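News > Newsletter > From the workshop

Clearing the table, two hands at a time

27/07/2022
Words: Olesia Sirko
8 comments | 29 shares

If you've walked past the far end of the Wumden workshop this month you'll have heard the clatter of plates, and quite possibly somebody shouting "left, left, your OTHER left". That's us! The dish-clearing work is properly under way and I've been allowed a whole item in the newsletter to tell you how it's going, so put the kettle on.

For anyone who joined after spring: the job is to teach our pair of arms to clear a table. Plates, bowls and cups go from the cloth into the blue bin. We aren't writing out the movements line by line. One of us sits at the controls and does the task through the arms, start to finish, while everything gets recorded – the joint angles, the gripper openings, the views from the cameras. Then we do it again. And again. The learning part comes afterwards, when Kyrylo Marchuk feeds the recordings to his training code and we all stand about looking hopeful.

We set ourselves a target of 200 good demonstrations for the first round and we're past 60 as I type. A "good" one means the whole task done in a single run without anyone reaching in to help. You can fumble a grasp and try again (in fact Kyrylo likes it when we do, because the arms need to see what recovering looks like), but if a cup rolls off towards the edge and a human hand dives after it, that run goes in the other folder.

The controls

We drive with a pair of small hand-held arms, jointed the same way as the big ones. Move your left hand and the left arm follows, squeeze the handle and the gripper closes. I'd expected it to feel like a video game and it's much closer to wearing very thick gloves. You get no sense of touch back at all. The first thing every new driver does is squeeze far too hard, and the second thing is forget that the elbows need somewhere to go.

Marichka Kuzmenko is our best driver by a distance. She drives with her shoulders right down and hardly seems to move, and if you watch her hands you'd think she was folding napkins. Her advice to me was to stop looking at the arms and look at the plate. I found this maddening for a whole afternoon and then it clicked, and now I say it to everybody else.

Plates are the hard bit. They lie flat, they're thin, and a two-fingered gripper doesn't have an obvious way to get hold of one. What Marichka settled on is to get one edge up, bring the other gripper in on the far side, and carry the plate between the two. It looks rather formal, like a waiter presenting the bill.

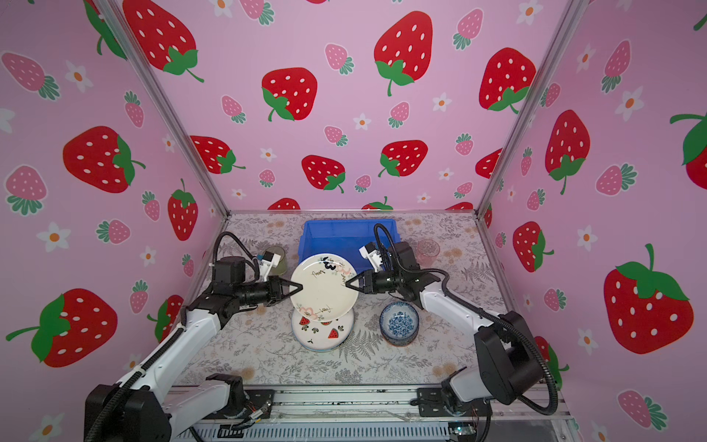

The trouble with holding one object in two grippers is that they have to agree. If the left hand drifts outwards and the right stays put, the plate slides out of one of them, and if both drift inwards you can feel (well, hear) the motors grumbling. A person at the controls sorts this out without thinking. Whether the arms will pick it up from the recordings is the thing I'm most curious about in the whole project. Kyrylo is confident. Zakhar Mykhailiuk has bet him a cake that the first trained version will let go with one hand too early, and I'm keeping out of it as I'd be happy with cake either way.

We had a long talk about whether to use both arms for the bowl as well. A bowl can be pinched by the rim with one gripper quite nicely, so most of us do it that way, but two drivers had got into the habit of steadying it with the spare hand. Mixed habits are awkward for the training. If half the recordings show one method and half show the other, the poor thing may end up trying something in between. So we've agreed on one hand for bowls and cups, two for plates, and it's written on the card by the controls in Marichka's very firm capitals.

Setting the table

Every run starts with somebody laying the table, and this has become a small art form. We change where things stand between runs so the arms don't simply learn one set of places by heart. Some runs have a single plate, some have a stack. The cups move about. Zakhar is in charge of layouts and has a habit of putting things exactly where you'd least like them, which I complained about until I saw how useful it was.

He also insists that the arms go back to a sensible waiting position before recording begins, well clear of the crockery. I used to skip this when we were in a hurry and the start of each run was a mess as a result. 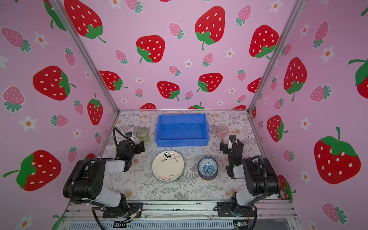
Plates stacked, bowl beside them, bin empty and waiting.

A stack changes the job quite a lot. You can take the plates one by one from the top, or you can try to move several together, and the second is quicker when it works. We've gone for one by one in this round. Troels Kirkegaard, who's been over from Odmont for a few days to see how we do things, wanted very much to try lifting a whole stack and we let him have a go outside the recorded runs. I'll say only that he was a good sport about it and that he swept up.

Troels did give us a really handy tip, though. At Odmont they leave a short pause after each object goes down, with the gripper open and still, before moving off to the next one. It makes each piece of the task easier to pick out later when you're looking through the recordings. We tried it and Kyrylo was delighted. It also makes you a calmer driver! I'd been whipping the gripper away the moment it opened and nudging whatever I'd just set down, and a tiny wait cured that completely.

And yes, before anyone else asks, the strawberry walls are staying. I've grown terribly fond of them. The cloth with the ferns too. If you've got patterned tablecloths at home that you don't mind parting with, we'd love to borrow a few for the August runs so that we can swap them in and out. Any colour, the busier the better.

What goes where

Once things start going into the bin there's the question of how tidy to be. Our first few runs were shocking. Everything went in at the nearest corner and the last cup had to balance on top. So we now have a loose plan – plates flat on one side of the bin with the bowl on top, and the glasses standing up in whatever room is left. "Loose" because the layouts change and a driver has to be able to use a bit of sense.

Going down into the bin is where you find out whether you've been watching your wrists. The sides are high enough to catch a gripper, and with a tall glass you need to come in from well above and go straight down. Both arms can reach in, but if they do it together they get in each other's way, so one tends to wait off to the side while the other works. I like that moment. It's the point where it stops looking like two machines and starts looking like two people at a sink. 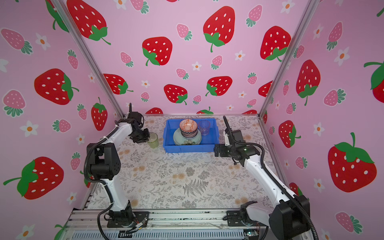

Cups, by the way, are the friendliest objects we've got and I always give them to new drivers first. You come down over the top, close gently, lift. After an hour of plates, a cup feels like a holiday.

What's next

We'll carry on recording until we reach our number, and then Kyrylo needs some quiet while the training runs. In August we hope to let the arms have a go by themselves, with one of us standing by the stop button. I'd love it if people came to watch, and I'll send round a note when we know more. Please don't expect wonders from the first attempt. I'd be thrilled with one plate.

If you'd like to try driving, there's a sheet pinned up next to the Maksymiv bench. No experience needed at all, and honest beginners are useful to us as everyone moves a bit differently. A slot is 29 minutes (don't ask, it's to do with how long the recordings take to save), and your first will be practice only. Bring sleeves you can roll up, and leave bracelets at your desk as they knock against the handles.

Thank you to the Wadier team for lending us their bench while ours was being re-levelled, and to everyone who has donated crockery. We could still use more small bowls. Leave them on the shelf by the door with your name on a bit of tape if you want them back in one piece, and with no tape if you're feeling relaxed about it.

Newsletter | Past issues | Workshop diary | Contact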